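Week 8: looking after the two-arm cell

Hello again. I promised you something practical after all that kinematics, so these are my notes on keeping the Collado cell healthy while it does the fridge task. Bring them with you to the lab, because I will be asking you to do all of this yourselves!

Start with the cables. Before you power anything up, move each arm by hand through its full reach and watch the cable that runs down from the gripper bracket. You want enough slack for the furthest reach and no more (a big lazy loop will find a door handle sooner or later, trust me). Omar Fakhoury re-routed ours in December and his drawing is taped inside the cabinet. 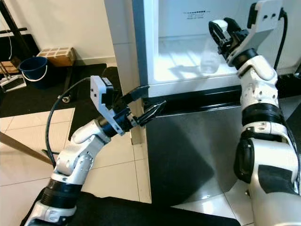
Right arm reaching into the open freezer compartment, left gripper pointing towards the handle strip of the upper door.

Next, the fingers. Wipe them, then check the 2 screws under each bracket. If the gap has drifted, run the homing routine again before you touch any offsets. I once spent a whole afternoon fiddling with numbers when all I had was a loose screw.

Then do a slow run at 50 per cent speed with one hand on the stop button, and write the cycle count in the log. We regrease at 285 hours, so please do fill in the hours column as well. Ruba Twal has the grease gun, and she'll want it back clean.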